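Plerthorpe Assembly Trials Station
Readiness Inspection Checklist, Insertion and Sorting Tasks
Inspection date: 28 October 2025
System under review: Greko bench manipulator with Uvden grasp planner
Purpose: to determine whether the system may be listed as ready for unattended light shop-floor work

Section A. Work Area

A1. Work surface level and stable. PASS
A2. Work surface clean. PASS WITH COMMENT
Small dark marks and specks are present on the white tabletop. They do not interfere with handling, but the planner has in the past treated surface marks as small parts. Wipe down before each scored block.
A3. Background plain. PASS
The white curtain is acceptable. Folds are to be left as they hang for the whole of a block.
A4. Lighting even. PASS WITH COMMENT
The bin throws a soft shadow to its left. Record this on the setup sheet.

Section B. Parts and Container

B1. Container is the standard light blue bin, open at the top. PASS
B2. Parts present: one gray block with round hole, one gray block with square hole, one orange cylinder. PASS
B3. Cylinder upright between the two blocks at start. PASS
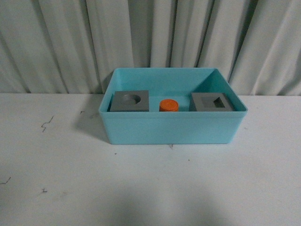 B4. Clearance between parts and bin walls recorded. OPEN
The setup sheet has no field for this measurement. The Imhof procedure calls for it, and fingers that reach a part in the open may not reach the same part beside a wall. Revised sheet due in December.

Section C. Task Performance

C1. Selects the correct hole for the cylinder. PASS
Log reviewed for 40 scored attempts. No wrong selection was recorded.
C2. Completes insertion without assistance. FAIL
Operator assistance was logged in 20 of the 40 attempts. The usual cause was a cylinder held at a slight angle and pressed against the edge of the hole. An experienced bench worker corrects this by feel. The system backs away and repeats the same approach.
C3. Stops after 2 failed tries and signals the operator. PASS
C4. Returns parts to start positions without assistance. FAIL
Resetting remains a manual duty. Any claim of unattended operation must include the reset.

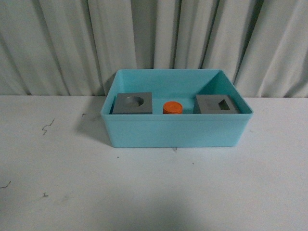

C5. Performance maintained over a full shift. NOT TESTED
The minimum is 200 consecutive cycles with no operator contact. The inspector did not authorize this test while C2 and C4 remain open.

Section D. Suitability for Related Chores

D1. Sorting like parts into bins. CONDITIONAL
Permitted with an operator in the room.
D2. Loading fixtures on the shop floor. NOT READY
D3. Household tasks, such as putting away utensils or closing containers. NOT READY
These tasks call for the same alignment skill as C2, with items of less regular shape. Results from this bench are not to be quoted as evidence of household readiness.

Overall Finding

Supervised use only. Reinspection may be requested after B4, C2 and C4 are closed. Attach the unedited attempt log to the request.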